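Speaker notes, evening talk at the Sudthorpe library, 04/01/2018
Talk by Teodora Kneževič: "Color and stripes in handwoven cloth"

Slide 1. Say good evening, thank Elaheh Alipour for the invitation. Wait until people have found a chair. Speak slowly!

Slide 2. I begin with the question I receive most often: how does a weaver decide the order of the stripes? My teacher used a small notebook with 94 stripe plans, all made with colored pencil. She never began at the loom. First the pencil, then yarn wrapped on a card, and only then the warp.

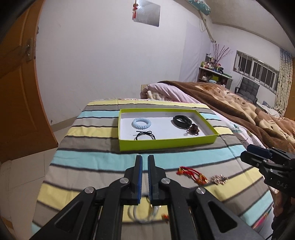 Slide 3. Wide bands and thin lines. A thin dark line between two pale colors makes both of them look cleaner. Without the line, the eye mixes them and the cloth looks tired from far away. Pass the wrapped cards through the rows now. Ask to get them back, last time I lost two.

Slide 4. The Kadrić workshop in Delum. It had 20 looms when I was learning there, and the noise was terrible. Tell the story of the wrong gray (short version). We wove 58 meters before the master looked at it in daylight.

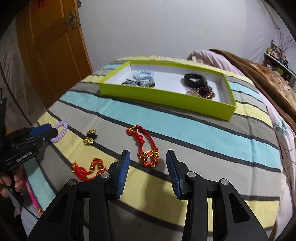

Slide 5. Daylight and lamp light. Always choose yarn beside a window. Under a yellow lamp, light blue goes toward green, and pale yellow almost disappears. Switch off the ceiling lamps for one minute and hold up card 3, then switch on again.

Slide 6. Fringe. Knot it before you wash the cloth. If somebody asks about machine washing: cool water, short program, no softener.

Questions. If there are none, I ask who has woven something at home.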